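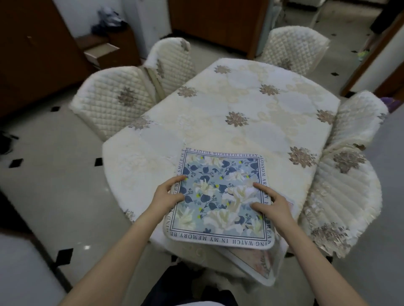
How do you stop seat pads and table mats from curling at the corners after they've been stored? Lay them flat on a covered table, smooth them from the middle outward with your palms, and leave them under a few heavy books overnight.

That's the question I get most, so it can go first. Welcome to the dining room page of my little gallery! I've been slowly doing up our place in Pitthorpe, one room at a time, and this corner is the one I fuss over most. I like a table that's properly dressed - cloth, skirt, chair covers, the lot - and I know it isn't everyone's cup of tea. My sister-in-law calls it the wedding cake.

The blue mat with the lilies is my favourite colour of anything in the house. It's square and cushioned with nice rounded corners, and there's writing running around the border, including "BLOSSOM" and "WATCH IN MY MEMORY" and "GENTLE SMILE". I've never worked out the whole verse and I've stopped trying. The pinkish one underneath lives in the same pile, and I swap them over whenever I get bored.

The tablecloth is the thick quilted sort, cream with brownish floral medallions, and it drops into a ruffled skirt with a lace trim. I found it at the market in Grurton, where the seller wanted more than I'd planned to spend (I paid it, of course). It weighs a ton coming out of the wash, so I dry it over two racks and turn it every few hours.

The chairs wear cream quilted slipcovers in a diamond stitch, with fancy edges. I was after a near match to the cloth, a shade off in daylight is fine by me. They go on a gentle cycle, cold, and I put them back on while they're still a tiny bit damp so they pull into shape.

Next up is the sideboard, which needs sanding and about 200 more hours of my life than I have. I'm hoping to have it finished by December.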